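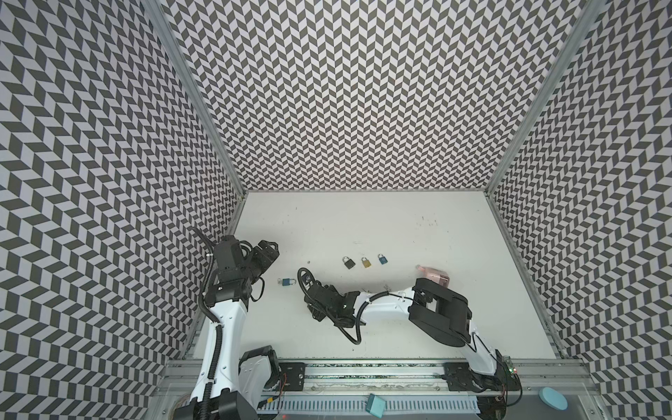 Two-arm cell with four small padlocks on the table

Can a two-arm bench robot sort and close padlocks yet?

Posted in Workshop & Home Automation, December 14, 2019

I look after the stores at a small locker hire firm in Jornesley. Padlocks come back in a crate, mixed colours, some open and some shut. Someone has to sort them by colour, try the key, close the shackle and hang them up. It is dull work and takes most of a morning.

I would like to know whether a pair of arms on a shared rail, with ordinary parallel grippers, could take over any of it. The picture shows the kind of layout I mean. The locks are black, gold and blue with silver shackles, and they lie flat on a white top. Is the whole job feasible, or only the sorting? I can write simple scripts but have no background in motion control.

Zaravley

Sorting by colour is feasible. A fixed camera and a plain white surface will separate black, gold and blue without difficulty, provided the lighting does not change. Keep the locks apart from each other. If they touch, the software may read two bodies as one and the grip will land on the join.

Picking is harder than it looks. A small padlock lying flat offers little height for the fingers to close on, and the shackle is shiny, so a depth camera tends to return gaps there. Grip the body across its narrow width. Thin rubber on the fingertips helps.

Closing the shackle needs one arm to hold the body and the other to push. The push has to be in line with the shackle legs or the lock twists out of the grip. Light bench arms flex under that sort of load. Brace the lock in a fixed block screwed to the table and push down with one arm only.

Keys I would leave alone. The clearance in a keyway is less than the position error of most cheap arms, and you would need force sensing at the wrist to feel the key in.

Mansilla

no. we had one on trial at work in March and it was slower than the apprentice. get a tray with compartments

Caletti

Agree with most of the first reply, with 2 additions.

Check where the forearms go. With both bases on the front rail, an arm reaching across the table can block an overhead camera's view of whatever lies behind it. Move the arms clear, take the picture, then plan the pick.

If your locks are combination type, all set to something like 1234, the keyway problem goes away but turning the wheels is no easier. Fingers that size cover several wheels at once.

For a first attempt I would do the colour sorting alone, into 4 bins, and keep a log of missed picks. Try 22 locks per batch and don't start on the shackles until a full batch goes through without a drop.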